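Voltatero hand-held gripper pair – review after one season
Posted Monday, February 19, 2018

We bought the Voltatero pair in October, after two rounds of quotes and one budget meeting that ran well past lunch. This review is mostly for people who have to put a number in a spreadsheet before they get to touch the hardware, because that was the part I found hardest.

Price first. Our invoice came to $3,423 for the two grippers, the cables, the mounting plates and ground shipping. I had put $3,000 in the plan, going by the list price on the reseller's page. The difference was the cables and the plates, which are sold as separate lines. If you are asking for quotes, ask for the complete pair, ready to use, and have them write out what that covers.

We also looked at the Kivley set. It was cheaper and lighter, but the lead time was longer and the jaws opened less. Horobets makes a nicer one, with a better trigger, and it was out of our range once you added the yearly service plan. Voltatero has no service plan. You buy spare jaws when you need them. Plan on needing them.

Setup took most of a day for two people. The printed guide is thin and skips the part where you pair left and right, so we had them swapped for the first hour. Support answered the same afternoon. After that it was fine, and I have not had to redo it.
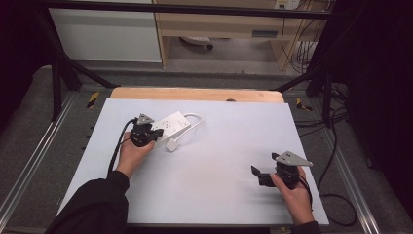
Household electrical items are what we use the pair for most, and they are a fair test of any gripper in this price range. Rigid bodies are easy. Cords are where the money shows. With a power strip, you can bring the left jaws right up against the end of the body while the right gripper stays open and clear, and that is about as much clearance as you will want, with the white cord looping around to its plug on the same board. The jaws hold a hard plastic edge well. On a thin cord they are less sure, and the operator has to slow down. I would call it acceptable for the price. The Horobets was better at this in the demo, though a demo is a demo.

Weight is reasonable. Our operators work in 50-minute blocks and then switch, and the complaints I get are about the wrist and not the shoulder. Long sleeves help a little where the grip rubs. The trigger spring is stiff for smaller hands and cannot be adjusted.

The cables are my main complaint. Each gripper is wired, and the cable wants to drag across whatever you are working on. We ended up buying a longer pair and some clips, which was not in the plan either. If your work table is small, budget for clips from the start. A wireless version was mentioned to us on the phone, with no date.

Parts wear. We have gone through 7 sets of jaw pads. They are cheap, but the minimum order pushes the shipping up, so buy a box with the grippers and save yourself the second delivery charge. Resusent sells a compatible pad that costs less. It fit, but it was slick on smooth plastic and we went back to the originals.

For anyone writing the request now, these are the lines I would include: the pair, cables, mounting plates, longer cables, clips, one box of pads, and a day of staff time for setup. I left out four of those and had to go back and ask for more money, which took longer than the delivery did.

Would I buy it again? Yes, at the full price and with the extras counted. If most of your work is with cords or cloth, get a demo of the Horobets before you sign – the service plan may be worth it to you.

Rating: 4 out of 5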